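Textiles 200, Unit 3: Knit and Woven Cloth

Reading for this unit: course packet, pages 32 to 41. Bring your swatch card to the lab.

Woven cloth is made from two sets of yarn. The warp runs the length of the cloth and the weft crosses it. Because the yarns lie fairly straight, most woven cloth stretches little along either set. It gives more on the diagonal, called the bias.

Knit cloth is made of loops. In a weft knit, one yarn travels across the row and each loop is pulled through the one below it. Loops change shape when pulled, so the cloth stretches and then returns. How well it returns depends on the fiber and on how tight the loops are.

Terms to know
Wale: a column of loops
Course: a row of loops
Gauge: the number of loops in a given width
Hand: how a cloth feels when touched

Ribbing is made by switching between knit and purl stitches. It is used at cuffs and necklines. A 100 percent cotton rib will bag out sooner than one with a little elastic fiber in it.

Drape is the way cloth falls under its own weight. Look at the folds. Stiff cloth makes a few wide ones and soft cloth makes many small ones. In a ribbed fabric, the lines of the ribs curve with the surface and make the folds easier to read.
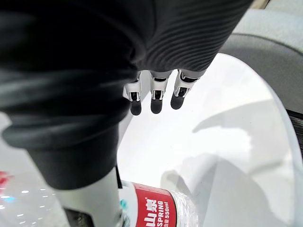

Marleny Apaza
Instructor, Textiles and Apparel

For the lab, cut one knit and one woven swatch to the same size. Pull each one by hand along its length, across its width and on the bias. Write down which direction gives most. Staple both swatches to your card and label the face side.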